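2020-11-25
By Thoa Ninh

Speaker notes — "Wood in the Kitchen: Choosing It, Using It, Fixing It"

Good evening. I've worked at the Giltier kitchen shop for a long time, mostly at the repair bench in back. Arif Kwok asked me to give this talk in May and I've had time since then to cut it down. I'm going to cover boards first, then spoons and bowls, then repairs. Stop me if I go too fast.

(Pass the two sample blocks around now. One is maple, one is red oak. Ask people to look at the ends.)

Start with the wood itself. Maple is the usual choice for a cutting board in this country. The pores are small, so food and water stay near the surface, and the wood is hard enough to take a knife without being so hard that it dulls the edge in a week. Beech is close behind. Walnut is a little softer and a lot darker, and it hides stains well. Red oak is a poor choice. If you hold a short piece of red oak in water and blow through the end, you can get bubbles. Those open pores are exactly what you don't want under a raw chicken.

Most boards sold today are glued up from strips. People ask me whether that's a sign of a cheap board. It isn't. A single wide plank wants to cup as it takes on and gives up moisture. Strips that are cut and turned before gluing pull against each other and stay flatter. What you do want to check is the glue lines. Run a fingernail across them. If you can feel a step or a gap in the store, it will be worse after a year at home.

There are three ways of laying up a board. Face grain shows the wide side of the plank and looks best. Edge grain turns the strips up on their sides and wears better. End grain is the checkerboard kind, the heavy one, where the knife goes between the fibers. End grain is easiest on a knife and drinks the most oil. For most kitchens I tell people to buy edge grain and put the savings toward a decent knife.
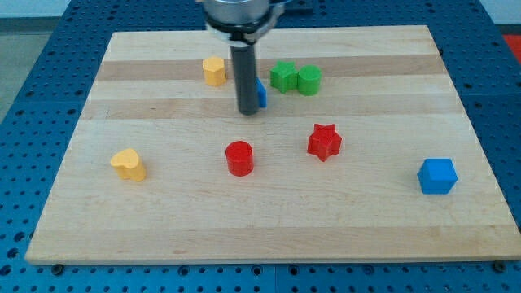 Size matters more than people expect. Measure your sink before you buy. A board you can't lay flat in the sink gets washed badly or only on one side. Wetting one side and leaving the other dry is the main cause of warping. Wash both faces, even if you used just one. Dry both with a towel, then stand the board on its edge so air reaches all of it. Don't lean it against the stove.

(Slow down here. This is the part people write down.)

Now oil. Use food-grade mineral oil. It's sold at drugstores and it doesn't go rancid. Olive oil and vegetable oil do, and once the smell is in the wood it takes a lot of scrubbing and sanding to get it out. Warm the oil by standing the bottle in hot water, wipe on a heavy coat, leave it overnight, and wipe off what's left. A new board needs 4 coats on 4 separate nights. After that, oil it when it looks pale and dry or when a drop of water soaks in instead of sitting up. In my kitchen in winter that's every few weeks. In summer I forget and it's fine.

Beeswax mixed into the oil gives a better finish and slows down water. Trinh Cao, who taught me most of what I know about finishes, uses four parts oil to one part wax by weight. Melt it in a jar set in a pan of water, never straight on the burner. It keeps in a closed jar for a long time.

Cleaning. Hot water, dish soap, a brush. Coarse salt and half a lemon will take off onion smell. For raw meat, wash first, then wipe with diluted white vinegar or a very weak bleach solution, and rinse. Do one or the other and never mix the two. No dishwasher, ever, for any wooden thing. The heat opens the glue lines and the long soak does the rest.

Spoons and bowls go faster. Same oil, same rules about soaking. A spoon that feels fuzzy after washing has raised grain. Wet it, let it dry, sand it lightly with 220 paper, and do that twice. After the second time it mostly stays smooth. Salad bowls get less washing and more wiping, but if there has been dressing in one, wash it. The old advice about never washing a salad bowl gives you a sticky bowl that smells like an old bottle of oil.

(Hold up the cracked Bạch bowl.)

Repairs. We keep a ledger at the bench, and when Duyên Lã added it up for me it came to 1,441 pieces brought in over the years I've been there. Of those, 1,088 were boards. Knife grooves and warping were the common complaints.

For grooves, sand. Start at 80 grit, go to 120, then 220, always along the grain. End grain takes forever by hand, so borrow a sander. For a slight warp, put the board hump side up on a damp towel overnight with some weight on top, then let it dry slowly on edge. It works on a mild cup. It won't fix a twist.

For an open glue joint, clean out the gap, work in a waterproof wood glue rated for indirect food contact, clamp it, and leave it a full day. If the gap is already dark inside, there's been water in there a good while. I'd saw the board apart at the joint, plane both edges, and glue it again. You lose a little width. A crack that runs through solid wood and keeps opening is the end of that board — cut it down into a small one for cheese or garlic.

I get asked about bamboo at every one of these. It's a grass, it's hard on knives, and there's more glue in it than in a maple board. It's also light and costs little. I have one at home for bread.

Questions usually run long, so I'll take them by the back table. Periklis Manolakis has the oil and wax there, and the sandpaper packs from Hindier. If you brought a board, put your name on a piece of tape and leave it with him.

Last updated: after the Pliltach evening, wax ratio corrected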